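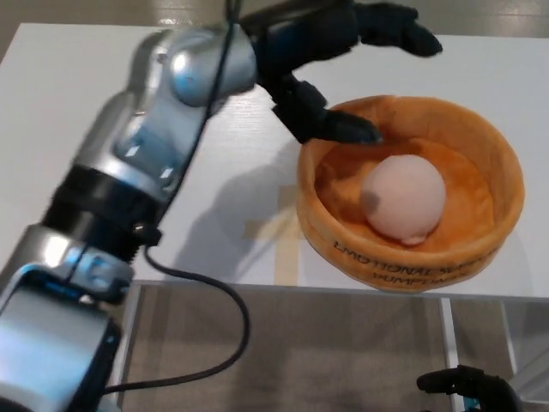
Chapter 3
Storing the Wind: Promises and Arithmetic

Every few years someone announces that the storage problem has been solved. The word "solved" should put you on guard. A battery bank that runs a village hall overnight has solved the problem of the village hall. Whether it tells us anything about a city in December, when the air sits still for a week and everyone has the heat on, is another matter, and it is the matter this chapter takes up.

Start with the town of Predberg. When its council agreed to buy a storage plant from a firm called Denus, the brochure promised "10 megawatts of clean backup." Most people who read that line came away impressed, and very few of them asked for how long. A megawatt measures how fast energy can be delivered. It says nothing about how much is in the tank. The plant could run at full output for 3 hours, which makes 30 megawatt-hours, and after that it was a row of locked steel cabinets until somebody charged it again.

Blažena Polák, an engineer who reviewed the Predberg contract after it was signed, put the question in a form you should memorize: "How much, how fast, how often, and who pays for what gets lost?" We will come back to her four questions in each section. You will find that most sales material answers one of them well, usually the second.

The last part, about losses, deserves more attention than it gets. No store gives back all that you put in. Pumped water loses some to friction and leaks, batteries lose some as heat, and hydrogen loses a good deal at each step, first when it is made and again when it is turned back into power. Supporters of each method like to quote the best figure from a test bench. Ask for a year of meter readings from a working site instead. If they can't be had, write "unknown" in your table and go on.

Then there is wear. The Cledine flow battery, which we study in Section 3.2, was rated after a trial of 1000 cycles. That sounds like a lot. Used once a day, it comes to less than three years, and the rest of the stated lifetime was a line drawn forward on a graph. The line may be right. We don't know yet, and neither did the people who drew it.

None of this means storage is a bad idea. The Beneš reservoir, described in Section 3.3, has done a dull and useful job for decades - pumping uphill at night, letting the water down at supper time - and its records are open to anyone who wants to check them. Read that section with the same suspicion you bring to the others.

Before you go on, make sure you can turn power and time into energy without looking back at Chapter 2. You will also need last month's electric bill, your own or a relative's, for the first exercise.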